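### 3.2 Planning the equipment budget

The purchase plan was prepared in January by Halfdan Oddsson and Hrefna Norðdahl, before any order was sent. We had first asked for offers on a complete robot arm station from Serkon and from Flanville. Both offers were above what the laboratory could pay in a single budget year, so we decided to divide the purchase into two stages.

In the first stage we bought only what is needed to record demonstrations by hand: 2 hand-held grippers, a table with a frame, and cabling. The arms are left to the second stage. This order has a clear advantage for a small laboratory — the recordings can begin while the arms are still being discussed. It has also a risk, namely that the arms chosen later will not accept the same gripper fingers. For this reason we asked each supplier to confirm the flange dimensions in writing.

The objects to be handled were treated as a separate budget line. We set it at 300 euros, and this was sufficient for bottles and other common household goods. Spare fingers were more difficult to estimate. Mabuza sells them only in packs of 4, and the delivery time was longer than for the grippers themselves. Figure 2 shows the hand-held grippers in use at the table, with a bottle as the object.

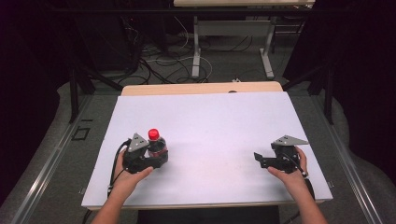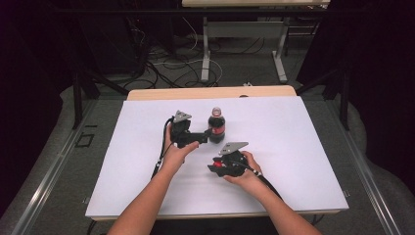
**Figure 2.** Work with the two hand-held grippers over the white surface; in both views the bottle has a red cap.

The cost of working hours should not be forgotten in such a plan. In our first draft we counted the hours of the operator but left out the time for checking and sorting the recordings, and the draft had to be corrected. For the second stage we keep the offer from Ikska as a reserve — it is more expensive, but it includes service on site and the training of one technician.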